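Gripper fault stops robot packing tests at Lirkness

Thu 5 December

The company Lirkness has stopped the tests of its robot packing line after a gripper did not open when the operator gave the command. No one was hurt, the company said on its website.

The fault came after nearly 400 cycles. The gripper was holding a small pouch, and it stayed closed for 14 seconds. The arm then began to move to its next position with the pouch still in the fingers. An operator pushed the stop button and the arm stopped.

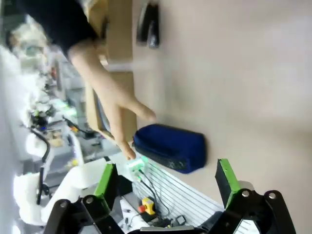

A hand reaches toward a small white device with a green light, near the robot's gripper. Photo: Lirkness

According to the company, the control software, called Ava, received a wrong signal from the gripper and understood that it was open. The same error was in the records 69 times from May until now, but each time it was very short and did not give an alarm.

Klinhom, the supplier of the gripper, will check the sensor and its cable. Until the check is finished, people must not put their hands near the gripper while the arm has power. A second line in Dornent uses an older gripper and continues to work as usual.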